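Search this site Search Type and press enter

Fewer demonstrations, more tablecloths

19 Dec 2024

Since September I am working on one question: when we have a fixed budget of demonstrations, is it better to repeat the same table many times, or to change the table often? In our group we call this project Prelik. The task is simple to say. Two arms must pick a flat item from the table and put it in a tray.

I recorded 249 demonstrations by teleoperation. One part was made on a single plain surface. The other part was divided over 11 printed sheets, with leaves, flowers, stripes and so on. Then I trained the same policy on each part, with 3 random seeds, and tested both on sheets which they had never met. 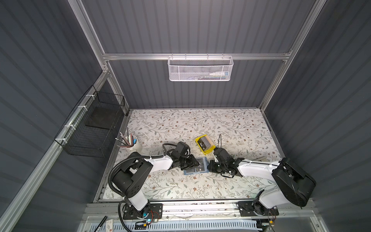 The two-arm setup with the vine leaf sheet, yellow tray at the center.

The policy from the changing sheets was clearly better on new patterns. On the plain surface it was a little worse, and I did not expect this. Nour Masri thinks that the policy needs more training steps when the background is busy, and she may be right. I stopped both at the same number of steps, so I can not say yet.

Flat items remain the difficult case. If the fingers come down too high, they close on air, and the policy often tries the same height again. For the bigger things I saw this mistake only 2 times.

Next I want to keep the sheets and change the light. I also have to write down my reset procedure properly, as Nour has asked me already before the summer.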